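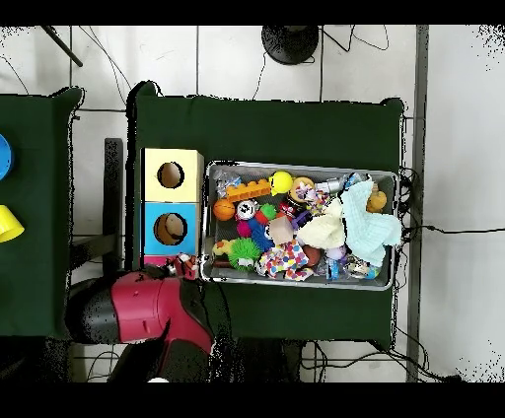
Mavromatis Toy Library Opens Its Doors to Lanon Families in February

LANON – After a long winter of sorting, scrubbing and a good deal of carrying things up the stairs, the Mavromatis Toy Library is very happy to announce that it will open to families in February, on the second floor of the old Prelari shoe store. Membership is free for the first year, and everybody with a child under 10 in the house is welcome to join, grandparents and foster families included.

The idea is a simple one, and it will be familiar to anybody who has ever stood in a hallway full of things the children stopped playing with by spring. Families pick out up to four toys, take them home for three weeks, and bring them back when they're ready for something new. There are 432 toys on the shelves for opening day, from baby rattles to board games that will keep a ten-year-old busy for a whole rainy afternoon, and 116 families have already put their names down.
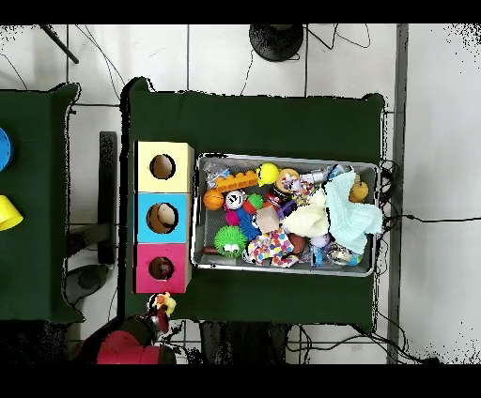
"I grew up sharing everything with my cousins, and I think we had more fun with one beat-up train set than we would have had with a train set each," said Charoen Jitpraphai, director of the library. "When we asked the neighborhood for donations I hoped for a few boxes, and then the doorbell just kept ringing! People wanted to tell us about every single toy, who it had belonged to and what its name was, and we loved hearing it."

Toys with many small parts are lent in zippered bags with a card listing what should be inside, and a lost piece or two won't cost anyone a cent. Soft toys are washed between loans. Parents who aren't sure what suits their child's age can ask at the desk, or simply sit down on the rug and let the little ones try things out for as long as they like.

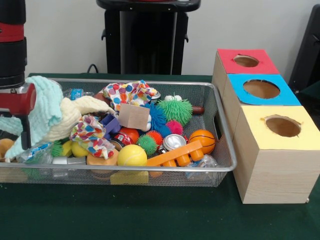
The library has also received a gift of $400 from Tastano, the family bakery across the street, which will go toward large-print game rules and puzzles with easy-to-hold knobs. Tastano is baking for the opening as well, and the cinnamon rolls will be out at 9:30 in the morning, so it may be wise to come early.

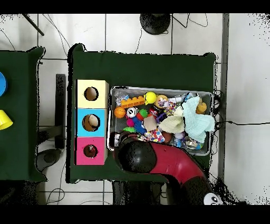

Toys in a metal tray, next to a column of yellow, blue and pink boxes.

Sign-up forms are available at the Tastano counter and at the library desk. Donations of clean toys in working order are still gladly accepted, though we do ask that you hold on to large ride-on cars until we have found somewhere to park them.

Media contact: Charoen Jitpraphai, Mavromatis Toy Library, Lanon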